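How to Take an Iron Supplement So It Gets Absorbed

Iron tablets are easy to take badly. If your doctor has told you that your iron is low, the steps below will help you get more out of each dose.

1. Read the label for elemental iron
The large number on the front is often the weight of the whole compound. What matters is the elemental iron, usually printed in the facts panel on the back. Compare that figure with what you were told to take.

2. Pick a time away from meals
Iron absorbs best on an empty stomach. Take it first thing in the morning, or two hours after eating. If it makes you queasy, have it with a small snack.

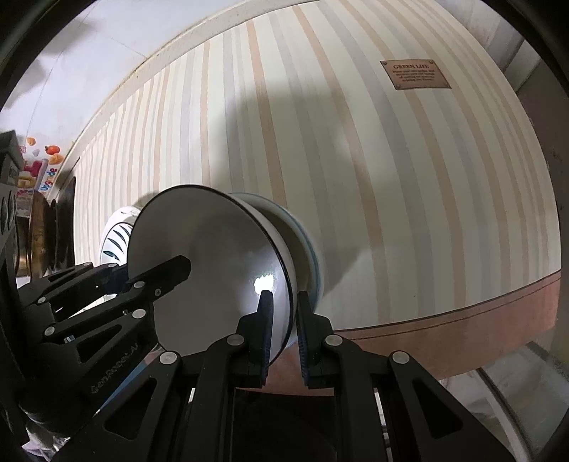 3. Keep coffee, tea and milk away from it
All three cut down how much iron gets through. Wait at least an hour after your tablet before the first cup. Calcium pills and antacids should be taken at a different time of day.

4. Add some vitamin C
A small glass of orange juice is enough. A separate vitamin C tablet is fine too, but you don't need both.

5. Ask about every other day
Some people absorb iron well on alternate days and have less stomach trouble that way. Don't change your schedule without checking first. Mark the days on a calendar if you do switch.

6. Go back for your blood test
Feeling better is not a sign to stop. Stores take months to refill, so someone who starts in August may still be taking tablets in December. Keep going until your results say otherwise.

Dark stools are normal with iron. Black, tarry stools or bad stomach pain are not, and you should call your doctor. Store the bottle out of reach of children, as an overdose can be very dangerous for them.

Written by Meenakshi Thevar
Last checked 3rd August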